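Kelov says the tablet slump is over. The numbers are less sure

20 February 2018

Kelov has had a good quarter, and it would like everyone to know it. The tablet maker put out its results this morning under a headline that used the word "comeback" twice, and by lunchtime most of the coverage had picked it up without asking what was coming back, or from where.

The figure doing the work is 541,000. That is how many tablets Kelov says it shipped in the last three months of the year, up 17 per cent on the same quarter a year before. For a company that had reported falling shipments in every quarter since the spring of 2015, any rise is news. Whether it is the news Kelov says it is depends on what you think a shipment is.

A shipment is a box leaving a warehouse. It may be on its way to a customer. It may also be on its way to another warehouse, where it will sit until a shop decides to knock the price down. Kelov does not publish sales to end users and never has. Asked for them this morning, the company said it was "comfortable with channel inventory", a phrase that has been used by plenty of hardware makers shortly before they stopped being comfortable with it.

There are reasons to wonder. The Kelov Soler, the ten-inch model that makes up most of the range, went out to retailers in a new version in the second half of November. New versions always push shipments up, as every shop on the list needs its first stock. The year before there was no new Soler at all, so the comparison is between a launch quarter and a quarter in which nothing happened. A rise of 17 per cent looks rather modest in that light.

Then there is the price. The Soler started life as a premium device, and the first version cost a good deal more than most people were willing to pay for something to watch television on in bed. The new one is cheaper, and the version with the smaller storage has been cheaper still in several shops since the middle of January. Revenue from tablets was flat on the year. If you ship 17 per cent more of something and take in the same money, each one is bringing in less, and Kelov's release gets to this on its ninth page, in a table.

The company would rather talk about how people use the things. Its argument, made at some length in the slides that came with the results, is that the tablet was written off too early. Phones got bigger and laptops got lighter, and everybody assumed there was no room left in between. Kelov says there is, and that it is in the home: the kitchen, the dining table, the arm of the sofa. It calls this the "shared screen" and has built the whole of this year's marketing on it.
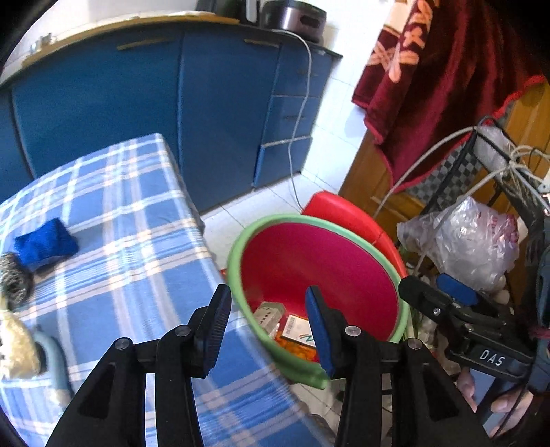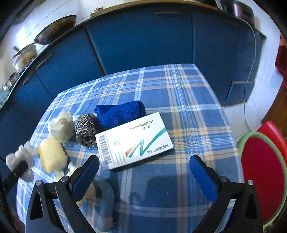

It is a nice idea, and an old one. Tablet makers have been promising to take over the kitchen since tablets first appeared, usually with a recipe app and a stand. Most households that wanted a screen for this sort of thing already have one, very often a tablet bought four or five years ago that still plays video perfectly well. That has always been the trouble with the category. People liked their tablets, kept them, and saw no need for another.

Kelov's own survey, quoted in the same slides, rather makes the point. It says 81 per cent of Soler owners use their tablet at home every week. That sounds healthy. It also says they are happy with what they have got, and the survey does not appear to have asked when they planned to replace it, or if it did, the answer has been left out. The sample was 900 people, all of whom had registered their device with Kelov and agreed to be contacted. People who put a tablet in a drawer and forgot about it do not, as a rule, fill in questionnaires from the manufacturer.

The other half of the story is software. Alongside the results Kelov announced a wider release of Rekulon, the household account system it has been testing since last summer. Rekulon lets several people share one tablet, each with their own home screen, with limits on what children can open and for how long. Existing Soler owners get it as a free update, with the older models to follow "in due course". No date was given for those.

On paper this is the most useful thing in the announcement. Sharing a tablet has been a nuisance for years, and most families deal with it by leaving one person logged in to everything and hoping for the best. If Rekulon works it would be a decent reason to choose a Soler over something cheaper.

There are two catches. The first is that the better parental controls, including the weekly report and the option to approve apps from a phone, are only free for the first year. After that they become part of a subscription. Kelov has not said what it will cost. The second is that Rekulon needs a Kelov account for every member of the household, children included, and the privacy notice that goes with it is vague about how long usage records are kept. The company says data is held "for as long as needed to provide the service". Parents might like something firmer than that before signing up a six-year-old.

It is also hard to square a free update for old tablets with a plan to sell a lot of new ones. If Rekulon makes a three-year-old Soler more useful, good, but its owner then has even less reason to go shopping. Kelov's answer seems to be that subscriptions will make up the difference. That may turn out to be right, although the release gives no target for subscribers and no figure for how many of the people in the test went on using it.

Much of the optimism about the year ahead rests on Grerkisow, the contract manufacturer that took over assembly of the Soler last year. Kelov credits the switch with bringing down the cost of each unit, and says there are more savings to come. Grerkisow has its own results due shortly, and they will be worth reading next to these. If its order book for the first half is full, Kelov's confidence will look better founded. If orders have been trimmed, that would suggest some of those 541,000 tablets are still in their boxes.

The guidance itself is careful. Kelov expects tablet shipments this quarter to be "broadly in line" with the same period last year, so after all the talk of a comeback the company is forecasting no growth at all for the three months we are now in. It puts this down to the season. The first quarter is always quiet, and that is fair enough, but the comparison is with another first quarter, which was quiet too.

Shares rose in early trading and had given most of it back by mid-afternoon.

None of this makes the Soler a bad tablet. The new one is lighter than the last, the battery is better, and at its present price it is good value for anybody who needs one. The screen is still too dim to use comfortably near a window, and the charger is still slow. Buyers who can wait might want to do so — if the shops are holding as much stock as the shipment figure hints, there will be further price cuts before Easter.

Kelov says Rekulon will begin reaching current Soler models before the end of February, starting with those bought directly from the company. Tablets bought elsewhere will follow in batches. Owners will see a notice on the device when their update is ready, and the company advises backing up first.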